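Tostent panel kit: three months of running events with it

I chair a lot of panels. Not grand ones, mostly the kind where four women who work in engineering, planning or finance sit in a row in a borrowed hall and talk about how they got there and what they'd change. Our network in Lembridge puts on one a month, and then everything goes mad in March when every employer in the county remembers that women exist and wants an evening with speakers and nibbles. So when our old sign-up system (a spreadsheet, a shared inbox and me swearing) finally fell over, I went looking for something better and ended up with Tostent.

It's an online kit for people who run talks and panels. You get a sign-up page, a speaker area, a running order you can share, a question board for the audience and a feedback form at the end. We paid £272 for the year on the small groups plan. That's a fair chunk of our budget, so I was determined to get our money's worth out of it, and I've now used it for 3 events, the biggest of them with 60 seats.

Setting up the first one took me an evening and most of a packet of biscuits. The sign-up page is the easy bit. You type in your title, your blurb and your start time, choose a colour, and off it goes. I had people booking before I'd even finished fiddling with the logo! The waiting list is lovely too. Somebody drops out, the next person gets an email, and I don't have to do a thing. With the old spreadsheet I'd be ringing round at teatime on the day.

The speaker area is where I really fell for it. Each panellist gets her own link, and behind it she can put her biography, her photo, how to say her name, anything she needs on the night (a ramp, a chair with arms, a train she has to catch at nine) and topics she'd like to stay off. That last box has been worth a lot to me. One of our speakers had just left a job under a bit of a cloud and didn't want to discuss it, and she could simply write that down instead of having to find me in a corridor. I do wish the biography box had a word limit, mind. I had one come in at two full pages, and I'd have liked the software to be the one to break the news.
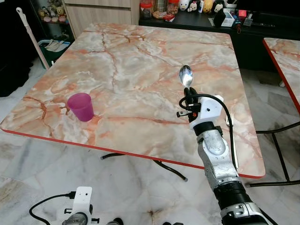 The running order is good once you get the hang of it, though I found it fussy to begin with. You drag blocks of time about, and if you drag one on top of another it squashes the second one without telling you. I managed to give our keynote four minutes. She spotted it, thank goodness, and was very nice about it. What I do like is that everyone sees the same version. If I change something at half past five, it's changed on every panellist's phone by the time they've parked.

The question board got a mixed reception. People type a question in, others can vote it up, and the chair sees the most popular at the top. For the shyer half of the room it's brilliant, and we had far more questions from younger women than we ever get with a roving microphone. We had a cracking one about asking for a pay rise when your manager is also your mentor, which I don't think would ever have been said out loud. But it does mean a lot of heads down looking at phones, and Efa Ruddock, who was on our panel about getting women on to company boards, told me afterwards that she'd felt she was talking to a room full of partings. I've since gone half and half. We do the board for the first fifteen minutes, then phones away and hands up.

Feedback forms are fine. A bit plain. You can't change the order of the questions once the form's gone out, so check it twice. You can download the answers, and I've already used ours in a bid for a bit of sponsorship, where it helped to have something neat to send over.

Now the grumbles. There's no proper way to mark who has arrived unless you pay for the bigger plan, and I think that's cheeky. I print the list and use a biro. The help pages are written for people who run enormous conferences, so if you look up "rooms" you get pages and pages on splitting your delegates between floors. When I wrote to support I had a reply the next morning, friendly and correct, but I'd rather have found the answer myself at ten at night when I was stuck.

It also sends too many emails unless you tell it to stop. My speakers got a reminder to fill in their details after they'd already filled in their details, and one of them thought she'd done it wrong. Go into the settings before you invite anybody and switch off the second and third reminders.

I did try Vutetti first, on the free trial. It looks smarter and the sign-up pages are prettier, but it has nothing for speakers at all, and it wanted a fee on every ticket, even the free ones. A friend who runs a mentoring group swears by Carnegie, but that's really a membership system with events tacked on, so if you collect subs it might suit you better than it would us.

Would I renew? Yes, I think so, unless the price jumps. For a group that only does one event a year I'd say save your money and stick with a form and a decent inbox. For anyone doing them monthly, with different speakers every time, it takes a good few hours of faff off your hands. Four stars from me, and I'd happily make it five if they put the arrivals list on the small plan.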